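報道関係各位
2025年6月13日
Staltitz教育出版

小学校高学年向け理科ワークブック「Flester 理科ノート」改訂版を発売します
観察の書き方と、短い読み物のページを増やしました

Staltitz教育出版(代表:Ecaterina Tudose)は、家庭学習用の教材「Flester 理科ノート」の改訂版を発売いたします。対象は小学5年生と6年生です。本日より、全国の書店および当社のオンラインショップで注文を受け付けます。
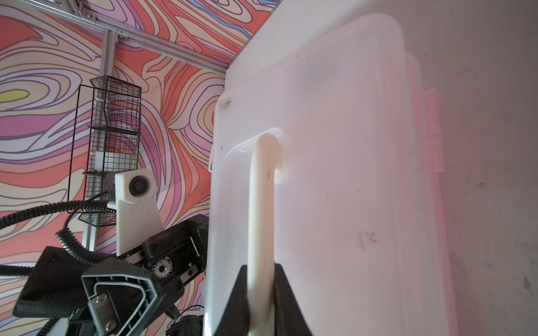
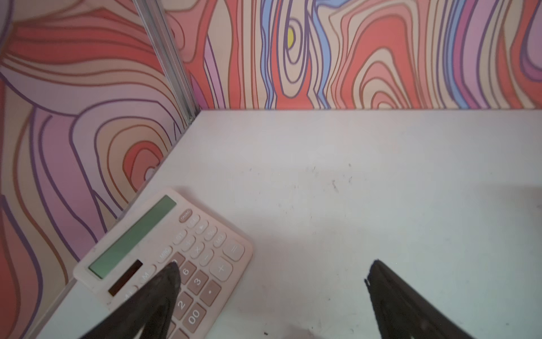 ふた付きの収納ボックスの取っ手と、卓上の電卓

改訂の背景

「Flester 理科ノート」は、学校で習う理科の内容を家で復習するためのワークブックとして作られました。初版をお使いいただいたご家庭からは、たくさんのお便りをいただいております。その中で特に多かったのは、「問題は解けるが、観察したことを自分の文で書くのが苦手です」というご意見でした。

そこで編集部は、初版の構成をはじめから見直すことにしました。5月には、初版をお使いの保護者287人にアンケートへご協力いただきました。回答では、子どもが一人で読み進められる長さの文章がほしい、という希望が多く見られました。また、解答の冊子について、答えだけでなく考え方も書いてほしいという声もございました。

改訂版の内容

改訂版は3つの部に分かれています。第1部は「生き物とからだ」、第2部は「物の性質と力」、第3部は「大地と天気」です。どの部から始めても使えるように、各単元の最初のページに、前もって知っておく言葉をまとめました。

新しく加えた読み物は20編です。それぞれ見開きの長さで、川の石はなぜ丸いのか、渡り鳥はどのように方角を知るのか、などの題を取り上げています。読み物の後には、内容を確かめる問いと、自分の考えを書く欄があります。書く欄は、初版より行の幅を広くしました。

練習問題は全部でほとんど300問になりました。計算を必要とする問題には、途中の式を書く場所を設けています。てこのつり合いや、水溶液の濃さの単元では、数字を変えて同じ形の問題をくり返し解くことができます。

観察記録のページでは、「見たこと」と「考えたこと」を別の欄に書きます。はじめのうちは書き出しの言葉が印刷されていますが、後のページになるにつれて少なくなり、最後には白い欄だけになります。

編集担当者のコメント

編集長のYvette Bélangerは次のように述べています。「私は子どものころ、理科の本を読むことが好きでしたが、ノートに書くことは好きではありませんでした。何を書けば正しいのか、分からなかったからです。改訂版では、正しい答えが一つではない問いも入れました。保護者の方には、少し待ってあげていただきたいと思います。」

読み物の執筆を担当したTyson Liは、「難しい言葉をすべてやさしい言葉に変えることはしませんでした。『蒸散』や『堆積』のような言葉は、文章の中で何度か出会うことにより、だんだんと自分のものになります」と話しています。

解答冊子と保護者向けの手引き

解答冊子は本体から取り外すことができます。各問題の答えに加えて、まちがえやすい点を短く説明しました。記述の問題には、解答の例を複数のせています。

巻末には、保護者の方に向けた手引きをつけました。台所や公園でできる観察の方法、子どもに質問をされた時の答え方、一週間の学習の進め方の見本などを収めています。火や刃物を使う活動には印をつけましたので、必ず大人の方と一緒に行ってください。

学校および学習塾でのご利用

クラス単位でのご採用をお考えの先生には、見本を一冊お送りいたします。ご希望の方は、学校名または教室名、ご担当者名、送り先をお書きの上、下記の窓口までお申し込みください。見本の数には限りがありますので、発送までお時間をいただく場合がございます。

初版をすでに採用されている学校には、初版と改訂版の単元の対応表をご用意しております。対応表は当社のウェブサイトからもダウンロードしていただけます。初版の解答冊子は改訂版には使えませんので、ご注意ください。

商品概要

書名:Flester 理科ノート 改訂版
対象:小学5年生、6年生
著者:Tyson Li、Darcy Dufour
編集:Yvette Bélanger
付属:解答冊子、保護者向けの手引き(巻末)
発行:Staltitz教育出版

今後の予定

同じシリーズの中学生向けとして、「Hawthorne 理科ノート」の編集を進めております。発売の時期と内容については、決まりましたら改めてお知らせいたします。

Staltitz教育出版について

当社は、小学生と中学生のための家庭学習教材を編集、発行している出版社です。理科のほか、算数と国語のワークブックを出しております。

本件に関するお問い合わせ先

Staltitz教育出版 広報担当 Amrit Perron
お問い合わせは、当社ウェブサイトの「報道関係の方へ」のページにある受付フォームよりお願いいたします。表紙の画像データと見本ページも、同じページからお申し込みいただけます。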